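Home | Guides | Folding Tables | Care and Cleaning | Downloads | Contact

Sostumine Square Folding Table: Set-Up and Daily Use
Prepared by Sewwandi Weerasinghe, revised by Anas Ghoneim – January
471 views | 20 comments

Section 4. Setting the Table for Use

4.1 Before You Begin

Complete Section 3 (Opening and Locking the Legs) before placing anything on the tabletop. Both leg locks must be fully engaged. Press down lightly on each corner with the flat of the hand. If any corner drops, return to step 3.4.

Wipe the tabletop with a soft cloth and plain water. Do not use scouring pads, bleach, or any product that contains solvent. Dry the surface fully before setting out cutlery.

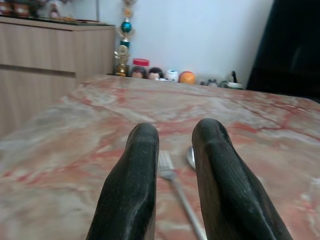 Cutlery should be placed directly on the tabletop only when the surface is clean and free of grit. Metal handles that are dragged over grit may leave fine marks, and these are difficult to see on a veined pattern until the light falls across them. A fork set down flat, with the tines pointing toward the far side of the table and the spoon beside it, can be lifted again without sliding. Where place mats are used, they should have a fabric or cork backing. Rubber-backed mats may stain the finish if left in place for more than a day.

CAUTION: Do not place pans or baking dishes taken from the oven or stove directly on the tabletop. Use a trivet.

4.2 Clearing the Floor Area

1. Choose a level part of the room. Thick rugs should be rolled back so that all feet rest on the same surface.

2. Allow at least 40 inches of clear floor on each side where a person will be seated.

3. Pick up small toys, loose cords, and shoes from the area before the table is moved or opened. Items left on a smooth tile floor are easily pushed under a leg, where they can tilt the table or scratch the tile. 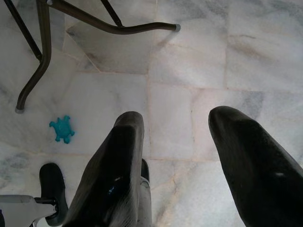 Figure 4-2. Small toy turtle on a marble tile floor. Remove items of this kind before positioning the table.

4. Check the position of nearby furniture. Metal chair or rack legs should not touch the table legs.

5. Lift the table to move it. Do not push it across the floor while the legs are open. Two people are recommended.

NOTE: Households with young children should repeat step 3 before each meal. Children should not be allowed to sit or play beneath the table while it is in use.

4.3 Placing the Cutlery

The following order is suggested for everyday meals. It may be changed to suit the household.

1. Bring the cutlery to the table in a tray or holder. Do not drop it onto the surface from a height.

2. Place the spoon first and leave enough room to its left for the next piece.
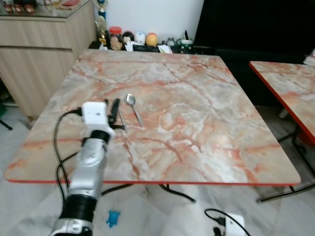
3. Place the fork to the left of the spoon. Keep the two handles close to parallel. A slight angle is acceptable.

4. Keep all pieces well inside the edge band. Handles that extend past the band are easily caught by a sleeve.

5. Add plates and glasses last, beginning with the side farthest from the person setting the table.

The combined weight of dishes, food, and any centerpiece should be spread evenly over the tabletop. Heavy serving bowls belong near the middle – never at a corner. Persons must not sit or lean on the table when rising from a chair.
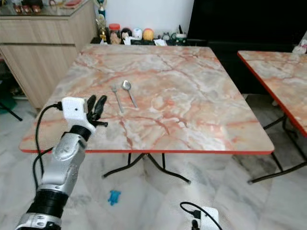

When the meal is over, remove glasses and serving dishes first, then plates, and cutlery last. Wipe the edge band along its full length, as crumbs tend to collect where it meets the top. The table must be completely clear before the legs are folded. See Section 5 for folding and storage.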